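Checking the Fact List: Speaker Notes
Rumoslow Public Library, evening talk series
October 8, 2026

Opening

Welcome people and wait for the door to close. Phones on silent, but they can keep them out, they will want to look things up.

Say what the talk covers. I write trivia for the Tirnik quiz league and I put together the fact sheets that go on the café tables in Zovine. Most of my time goes to checking things that other people have already printed. Tonight is how I do that and what I have found goes wrong most often.

Start with the list. When I took over the league's question file it had 207 one-line facts in it, with no sources. It had been typed, copied, pasted and typed again. A few lines appeared twice with different numbers in them.

Read these out slowly and ask for hands, true or false:

A duck's quack does not echo.
A day on Venus is longer than a year on Venus.
Goldfish have a three-second memory.
An octopus has three hearts.
People use only ten percent of their brains.

Answers. The duck is false, it echoes like any other sound, but a quack fades out in a way that makes the echo hard to pick up. Venus is true if you mean one full turn on its axis. Come back to that one later, it matters. Goldfish false, they can be trained and remember it for months. Octopus true. Brain false.

Do not spend long on the brain one. Somebody will want to argue.

Part one: what kind of fact is it

First thing I do with a line is decide what kind it is. The kind tells me where to look.

Measurement. Heights, weights, distances, how long something takes. These usually have a proper source somewhere. The trouble is that they get rounded, then converted, then rounded again. If a fact sheet says something is 3,281 feet long, somebody started with "a kilometer or so" and ran it through a converter. The exact-looking number is less exact than the first one was.

Record. Biggest, oldest, first, only. These go out of date. The number of known moons of Saturn is the standard case. It has changed many times and it will change again, so a card that just says "Saturn has the most moons" needs a date on the back.

Origin story. Where a word came from, why a custom started, who invented the sandwich. This is the worst group. Word origins most of all. If the story says a common old word is made up of the first letters of a phrase, be suspicious. People did not make many words that way before the twentieth century. "Posh" as "port out, starboard home" is the one everybody knows. There is no good evidence for it.

Animal fact. Often true, and often true of one species only. "Bees die when they sting" is about honey bees stinging mammals. Bumblebees can sting more than once.

Law. "It is illegal in such a town to walk a camel down Main Street." I throw out nearly all of these. If the fact does not give a section number I am not going to spend an afternoon reading a town code to find it.
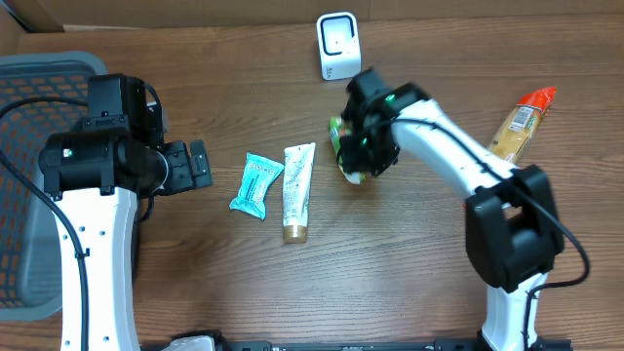
Leave a gap here for people to write down the five kinds. Then do the sorting exercise with the handout. Four minutes. The handout was printed at Uçar on Mill Street, and there is a spelling mistake in the third line which is mine.

Handout lines, for my reference:

Honey found in ancient tombs is still edible.
The shortest war in history lasted 38 minutes.
Bananas are berries and strawberries are not.
Napoleon was very short.
The Great Wall of China can be seen from the Moon.

Go through them quickly.

Honey. Animal or record, take either. Honey does keep for an extremely long time if sealed. The tomb story is repeated everywhere and when you follow it back the details get thin. I would print "honey can keep for years without spoiling" and leave the tombs out.

War. Record. Britain and Zanzibar, 1896. Sources give different lengths, most between 38 and 45 minutes. Print "less than an hour" and you are safe. If you use it as a quiz question, ask for the two sides and leave the minutes alone.

Bananas. True in botany, where a berry is a certain kind of fruit. Not true in a kitchen. Put "to a botanist" in front of it.

Napoleon. He was close to average for a Frenchman of his day. Part of the mix-up is French inches, which were longer than English ones, and part of it is British cartoons.

Great Wall. False from the Moon. It is hard to make out even from low orbit without a lens. This claim was in print before anyone had been to space at all, so it could not have come from somebody looking.

Part two: following a fact back

The main habit is to find out who said it first. Counting how many websites say it does not help. Fact lists copy from fact lists. If I search for the exact wording and get the same sentence, same commas, on page after page, I treat all of those as one source.

How I do it:

Search the key words with the wording broken up.
Look for the oldest date you can find.
Look for a book, a paper, a museum, a government office, anything where a person had to put a name to it.
When you get there, read the paragraph before and the paragraph after.

That last step catches more mistakes than the others. The original very often says "may" or "in one case" and the fact list drops it.

I give each line a limit. If I have nothing after twenty minutes it goes in the second folder. There are 2 folders, one marked "can print" and one marked "cannot print yet." I used to have a third one for maybes. It filled up and I never opened it.

Library note. Remind them the reference desk here will help with this and it costs nothing. Old newspapers can be searched from the terminals on the upper floor. Ask at the desk for the login. Encyclopedias from before 1950 are useful too, even when they are wrong, as they show you what people believed and when.

Part three: wording

Half of the bad facts I find are good facts written badly. Go back to Venus. Put both versions on the board:

A day on Venus is longer than its year.
Venus takes longer to turn once on its axis than to go once around the Sun.

The first is shorter and gets repeated. But "day" can also mean sunrise to sunrise, and on Venus that is shorter than the year, because the planet turns backward. So a player can challenge the first one and be right. The second one cannot be challenged.

Words I take out or check every time:

Only. Never. Always. Every.
Scientists say.
Studies show.
Invented. Most things had several people working on them. "Patented" can be looked up.
The first. Usually means the first one somebody wrote down.
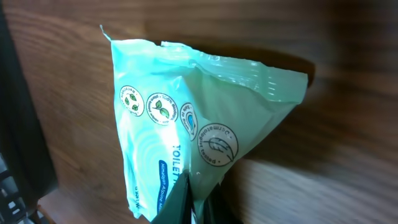 Next, country and state facts. Alaska is the example I use. It is the northernmost state and the westernmost, and since some of the Aleutian Islands are across the 180th meridian it can be called the easternmost as well. Three answers to what looks like one question. In the league we had a team walk through this at the scoring table in July and they were given the point. The question had said "by longitude" nowhere on the card.

Same goes for longest river, largest desert, largest city. Largest desert is Antarctica if you go by rainfall and snowfall. It is the Sahara if you say hot desert. Say which.

If someone asks about the Nile and the Amazon: the measurements depend on where you start and which branch you follow, and people who do this for a living do not all agree. I do not use it.

Part four: keeping the file

Practical section, keep it moving.

One line per fact. Source next to it, with the page number. Date you checked it. Your initials if more than one person uses the file. A plain spreadsheet is fine.

Mark the ones that expire. Records, populations, tallest buildings, who holds what title. I look at those again before each season starts. The octopus can be left alone.

Keep the false ones too, with a note on why they are false. Otherwise someone sends them in again and you do the work twice. They also make a good true-or-false round.

Cards. I print on index cards, one fact to a card, source on the back in small type. A box holds 500. The league uses white for checked and yellow for needs checking again. Do not use pencil for the date, it rubs off in the box.

When you get one wrong in public, say so at the next session, give the right answer and fix the card the same night. I had "tomatoes were once thought poisonous by all Europeans" on a table sheet for a whole summer. "All" was wrong. Spain and Italy were eating them early on. A customer wrote it on the sheet in pen and the café passed it along.

Questions

Likely ones:

Can I use an AI program or a search summary? As a way to get search terms, yes. Still find the source and read it.

What about facts from the inside of bottle caps and cereal boxes? Same as any other list. No source, no card.

Do you pay for questions? The league does not. The café sheets are paid by the sheet.

Can I send in facts? Yes, with a source. Forms are on the table by the door, and the league address is at the bottom of the handout.

If there is time left, do the spare round: unicorn as the national animal of Scotland (true), bulls get angry at the color red (false, it is the movement), wombats leave cube-shaped droppings (true), lightning never strikes the same place twice (false).

Chairs go back against the wall by nine. Collect the pens.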